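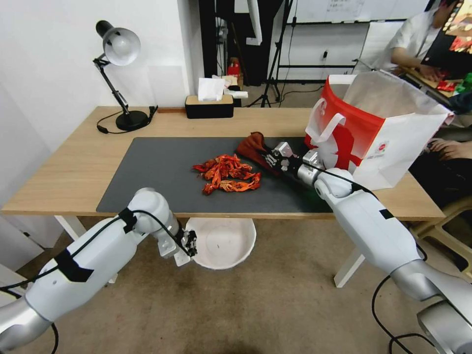 One reader wrote to us that she bought the book for the ferry pictures and ended up using it to talk to her son about leaving his old bedroom. Several people have told us something similar, so we have put more about the story on this page than we used to.

The Rorkville Ferry
A picture book for children about moving house
Published by Hestis

Dot and her mum are moving from the town of Cirgate to Rorkville, on the far side of the water. The furniture has gone ahead in the van. Dot has a rucksack, a sandwich and a list of everything she doesn't like about Rorkville, which is quite long considering she has never been there. The ferry leaves after dark and takes all night.

On board she meets a goose with a suitcase. The goose has moved many times and is not very sympathetic. Between them they explore the ship, get lost near the engine room, borrow the captain's torch and have an argument about whether a new house can smell right. By morning Dot has crossed two things off her list and added one.

The story doesn't promise that the new place will be better than the old one. Dot still misses her window at the end. It closes with her unpacking the rucksack on a bare floor while it rains outside, and the goose going off to catch another boat.

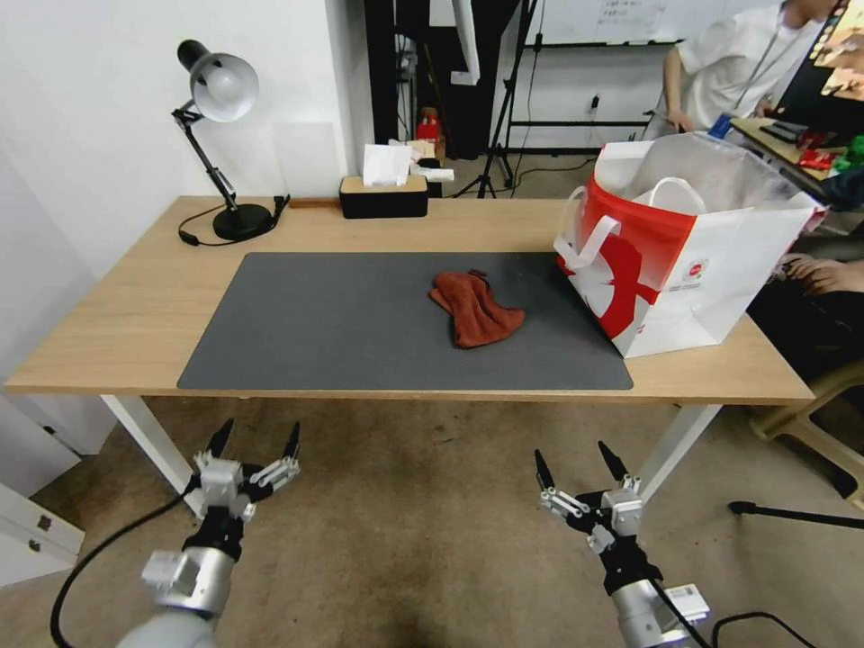 Is it too long for one bedtime, a parent asked us, and could it be split up? Yes, it can. Read straight through it takes roughly 20 minutes, longer if your child likes to look for the goose. There is a natural stopping place when Dot falls asleep on deck, and the page after it starts with a short line to remind you where you were.

The text is written to be read aloud. Sentences are short, the ferry announcements repeat, and younger children usually join in with those by the second reading. Older ones who are starting to read alone should manage most of it, apart from a few ship words such as bulkhead and starboard. These are explained on a drawing of the ferry at the back.

The pictures are in watercolour and pencil, mostly blues and greys, with yellow for the lights. The cabin pages are small panels and the sea pages run right across the spread.

Details
Pages: 71, including the ferry drawing and notes for grown-ups
Suggested age: 3 and up
Formats: hardback and paperback
Paper: uncoated, printed and bound by Sangkhawat
Language: English

Notes for grown-ups
The last few pages are for whoever is doing the reading. They suggest some questions to ask along the way, such as what Dot has left off her list, and there is a blank list for your own child to fill in or draw on. The blank list may be photocopied for home or classroom use. Please don't copy the rest of the book.

Ordering
Both formats can be ordered from this page or through your local bookshop. The hardback is being reprinted and will be back in stock in January — orders placed before then will be held and sent out as soon as copies reach us. The paperback is available now. If you are ordering both, we will send the paperback first at no extra charge.

Schools and libraries can ask for an invoice at checkout. Damaged copies will be replaced; send us a photo of the damage and keep the book until you hear from us.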